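Reuse of old office computers at Lirkulstead
Student project report, second year
Eoin Ó Dubhghaill
18 June 2020

1. Background

Many small offices replace their computers after a few years, although the machines are still working. In our town most of them stay in cupboards for a long time and then go to the recycling yard. My project asks if such computers can be useful again for families who have none at home. This spring many pupils had to do their lessons from home, so the question became more serious than when I chose it.

2. Method

I wrote to firms in Lirkulstead and asked them three things: how many computers they had stopped using, why they had stopped, and what they would need before giving them away. I received 41 answers. I also had long telephone talks with two firms, Daly and Iken, who already give equipment to schools. All talks were held by telephone and I made notes by hand.

3. Results

The most common reason for replacing a computer was that it had become slow. Real faults were named much less often. Several firms told me that they change all machines at the same time, so that the office has only one model to look after.

The biggest worry was private data. Firms were afraid that customer letters or wages lists could be read by the next owner. Daly solves this by keeping the hard disks and giving away the rest. It is safe, but the receiver must then buy a new disk, and for a family this can be the end of the plan.

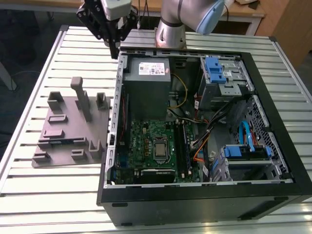
Iken does it differently – the disks are wiped by the firm Wotine, and each computer gets a signed paper. The price was acceptable for Iken, but smaller offices said they would not pay it.

Storage was the other difficulty. A school cannot keep 30 towers in a corridor until somebody has time for them.

4. Discussion

I think the wiping should be paid by the town. Some 800 euros would be enough for a first trial in July. My weak point is that I asked only firms and no families. I do not know how many would prefer a laptop, and I would begin with this question if I did the work again.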